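Taping up small parcels on a workbench

Tuesday, December 10, 2024
By Iñaki Olmedo
38 shares | 35 comments

Most of the small boxes I send out are no bigger than a brick, and they go wrong in the same few ways. The tape lifts at a corner, the flap bows, or the label ends up over a seam and tears when the box is opened.

Start with the surface. Bare metal or rough timber will scuff a carton and pick up grit, so I lay a long, smooth mat down the middle of the table and pack on that. A glossy one wipes clean in seconds and tape peels off it without leaving much behind. The drawback is glare - if your lamp is directly overhead, shift it to one side before you start looking for the end of the tape.

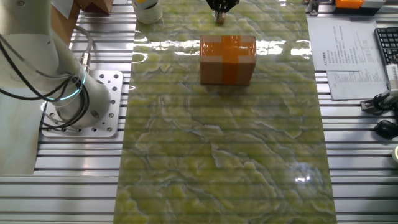

Orange tape in a cross on a small carton, with the printed sheets kept off the mat to the right.

For a light box, two strips are enough. Run the first along the join where the flaps meet and carry it at least 60 mm down each side. Run the second across it, all the way round, and press it down with the side of your fist. Rub the corners last with a thumbnail.

Coloured tape costs a little more than brown or clear, but you can spot your own parcel in a pile at the Urkgate depot, and it shows up if somebody has slit it and taped over the cut. The Jemton rolls are fine. I found the Raptis ones split lengthways in a cold garage.

Keep paperwork to one side, flat, and on the same side every time. I once sealed the delivery note for Noltwood inside the wrong carton in March and had to open four to find it.
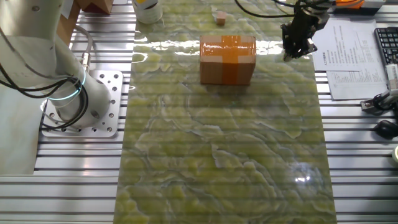 A taped box near the top of the mat, a small wooden cube just behind it.

Check for loose bits before you close the flaps, and again afterwards. Small blocks, caps and offcuts get left on the bench very easily. If one belongs in the parcel, open the box again and re-tape it with a fresh strip, as old tape won't hold a second time.

Viewed 1,051 times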